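# Randaleck House and Mill: transcribed records

Transcriptions of the papers kept from Randaleck, a house with a fulling mill on the stream below Nasunton. The mill closed before the house was divided into flats, and the papers were kept in two tin boxes until December, when we finished the first reading.
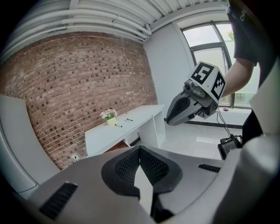
## What is in the folder

- `rentals.csv`: 2505 rows, one for each payment written in the rent books
- `letters/`: 168 letters, each one in a plain text file
- `rooms.csv`: names of rooms and outbuildings, with every spelling we met
- `maps/notes.txt`: remarks on the estate map of 1817 (the map itself is not included)

## Columns in rentals.csv

| Column | Meaning |
|---|---|
| `book` | number of the rent book, 1 to 5 |
| `page` | page as written by the clerk, also when he repeats a number |
| `tenant` | name exactly as in the book |
| `holding` | field, cottage or part of the mill |
| `sum` | pounds, shillings and pence, separated by full stops |
| `reader` | initials of the person who read the line |

An empty `sum` means that the clerk left the place blank. If we could not read the sum, you will find `[?]` there.

## Spelling

We did not correct the spelling. The house is Randaleck in most of the letters, but Randleck and Randall Eck are also found, and in book 3 the clerk changes between them on the same page. Please search for all three forms. The long s is written as a normal s.

The "Dye House" and the "Dyer's House" are two different buildings. Hưng Lý noticed this from the map, after we had already mixed them in book 2. Books 2 and 4 are now corrected. Book 5 is still waiting.

## Known problems

- Pages 31 to 34 of book 1 are stuck together and are not transcribed.
- Letters without a year are placed at the end of the folder, in no special order.
- The tenant called "Widow Allow" may be two persons. We have kept one spelling and made no decision.

## Who did the work

Ívar Snorradóttir and Lorenz Haslinger read the rent books. Esko Väisänen read the letters, and Þröstur Kragh made the list of rooms.

## Corrections

Please open an issue and give the book and the page, or the file name of the letter. We look at new issues each Thursday.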